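Home | Projects | Reports | Partners | Contact

Last updated: February

Safe practice for hand-held grippers – progress report to the Gestberg fund 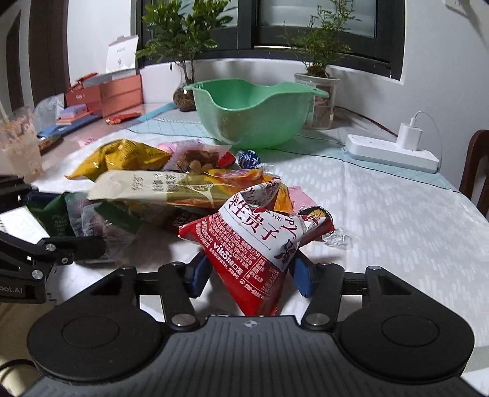 In this period we finished the second draft of the working rules for the Wustonau site. The draft has 19 rules, and the team at Oltero has now tested them in 283 recording sessions with household items and packed food.

Most of the rules were easy to follow. Two were not. The rule on breaks asked operators to stop after 30 minutes, but many of them continued to the end of the task. We changed the text, so that a task must be planned to fit inside the time. The rule on checking the finger pads before each session was also too long, and we have cut it to one line.

Lazaridis has read the draft and sent 35 comments. We accepted most of them. The open point is who may change a rule during a session – we propose only the session leader, and we ask for your opinion on this.

The spending is within the plan. In the next period we will translate the rules and train the new operators.

Contact: project office, Wustonau | © Oltero | Back to top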